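To: Granström teleoperation list
From: Data Coordination, Wameck
Date: 05/12/2018
Subject: Re: Toy kitchen sessions, questions before the second block

Dear colleagues,

Thank you for the message from the Bodard site, which is quoted in full so that those who joined the list in November can follow the points raised. The replies come after the quotation. They have been agreed with the learning team at Flirkbridge and apply to all three sites from the start of the second block.

> Dear all,
>
> We have completed the first block of sessions on the toy kitchen table and have sent the recordings to Flirkbridge on the usual drive. Before we begin the second block we should be grateful for guidance on several matters.
>
> 1. The task sheet lists "move the cloth", "put the fruit in the pot" and similar short instructions. Our operators differ on when an episode begins. Some start recording with the arm already over the object. Others start from the rest position. Which is preferred?
>
> 2. How untidy may the table be? The sheet says "varied", and one of our operators has taken this to mean that every toy in the box should be out at once. Another puts out only the objects named in the instruction.
>
> 3. When an operator misses a grasp and succeeds at the second attempt, should the episode be kept? We have been deleting these, which has cost us a good deal of time.
>
> 4. Cloths are much slower than solid objects. We should like to know whether the target of 24 episodes per operator per session still stands when the session is given over to cloth tasks.
>
> 5. Who writes the text instruction, and when? At present the operator writes it afterwards from memory.
>
> We would also mention that the left-hand knob on our second stove has become stiff. It can still be turned by hand but the arm tends to drag the whole stove instead.
>
> With kind regards,
> Bodard site

Our replies are given in the order of the questions, with two further items at the end.

## 1. Start and end of an episode

Recording should begin with the arm at rest and stationary. The operator presses the start pedal, waits for the tone, and only then moves. An episode that opens with the arm already above the object teaches the system nothing about how to get there, and the learning team has had to set aside a number of these from the first block.

The end of the episode is the moment at which the object has been released and the arm has moved clear of it. A full return to the rest position is not required. Please do not leave the recording running while the table is being reset. A person's hands must not enter the view between the start tone and the stop tone.

## 2. Arrangement of the table

The word "varied" in the task sheet was ours and it was not clear enough. We ask for a table on which the named object is one of several, with other objects left at natural distances from it. Objects may touch, overlap or lie across one another, provided that the named object can be reached without first clearing a path.

The following arrangement is of the kind we have in mind for the cloth tasks. The blue cloth lies folded in a long strip against the left edge of the stove, where the gripper can get to it, and the crockery and toy food are spread over the rest of the table. The spatula has been left resting on the pots, which is quite acceptable.
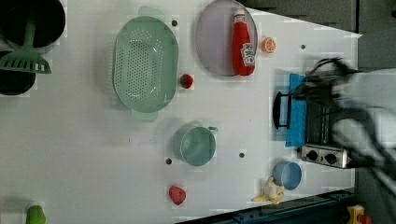 ## 3. Failed and repeated grasps

Please stop deleting episodes in which a grasp is missed and then made good. They are useful and should be kept, with the box marked "recovered" ticked on the session form. The system will miss grasps of its own and needs to have been shown what to do next.

The rule is as follows:

- One or two missed attempts, followed by success: keep, and tick "recovered".
- Three or more missed attempts, followed by success: keep, tick "recovered", and add a line in the remarks column.
- Object dropped off the table, or pushed beyond reach of the arm: stop the recording and tick "failed". Do not delete the file.
- Arm stopped by the safety circuit: stop the recording, tick "fault", and inform your site lead before continuing.

No operator's standing is affected by the number of recovered or failed episodes on the form. Site leads are asked to make this plain, as we understand that some operators have been repeating episodes until they look neat. A session made up entirely of perfect grasps is of less value to us than an honest one.

If the Bodard site still holds the deleted episodes in its local recycle folder, we should be glad to have them. They may be sent without forms.

## 4. Targets for cloth sessions

The target of 24 episodes per operator per session was set for solid objects. For a session given over wholly to cloth tasks the target is now 13. In a mixed session the operator should aim for whatever can be done without hurrying.

We would add some notes on technique, gathered from the operators here at Wameck:

- Approach the cloth at a fold or a raised edge wherever there is one. A flat pinch on a single layer tends to slip.
- Lower the gripper until the fingertips are level with the table, then close slowly.
- Lift straight up until the cloth is clear before moving sideways. Dragging it across the stove catches it on the bars.
- Open the fingers fully on release and pause before withdrawing.

Between episodes the cloth should be put down in a different way each time. It may be folded, crumpled, laid flat or draped over another object. Please avoid a fixed cycle of these. In the first block one site used the same four positions in the same order, and the effect was visible at once when the recordings were sorted.

## 5. Text instructions

The instruction is to be written before the episode, by the person at the desk and not by the operator. It should be read aloud, carried out, and corrected afterwards only if what was done differs from what was asked. In that case both versions are kept: the original goes in column C and the correction in column D.

Use plain words that a visitor to the laboratory would use. "Pick up the blue cloth and put it on the stove" is suitable. "Execute textile relocation to hob" is not, and we have received several of that sort. Colours should be given where two objects of the same kind are on the table. Left and right are always those of the recorded view, whichever side the operator is sitting.

Spelling mistakes need not be corrected by hand. The learning team runs a check on arrival.

## 6. Resetting and rotation of objects

This was not asked, but it has arisen at two sites. The table should be fully rearranged after every fifth episode, and lightly disturbed after each of the others. A full rearrangement means that every loose object is moved and at least two are exchanged for others from the box. The stove may be shifted or turned a little if its fixing allows, and should then be pressed firmly home.

Objects that have become cracked or sticky should be withdrawn and listed on the session form. Worn paint or faded labels are no reason for withdrawal. The stove with the stiff knob should not be used for any instruction involving the knobs. It may stay on the table for other tasks, and a replacement will be sent to Bodard from our store.

## 7. Delivery of recordings

Drives should be sent to Flirkbridge when they are 70 per cent full or at the end of the block, whichever is sooner. Please do not fill a drive to 100 per cent. One drive arrived in that state and the last session on it could not be read.

Each drive must carry:

- the session forms, scanned, in the top-level folder;
- the calibration file for each day of recording;
- a plain text note giving the site, the block and the table used.

The calibration file is the item most often missing. It cannot be recreated once the cameras have been moved, and without it the whole day's work has to be held back. Site leads are asked to check for it before the drive is sealed.

A revised task sheet including the changes set out under items 1 to 6 will be placed in the shared folder shortly. Until then this message should be printed and kept at each operator station, and it takes precedence over the sheet wherever the two disagree. Recordings from the first block need not be redone.

Further questions should be sent to the list and not to individual members of the learning team, so that all sites receive the same answer.

Yours faithfully,

Data Coordination
Granström project, Wameck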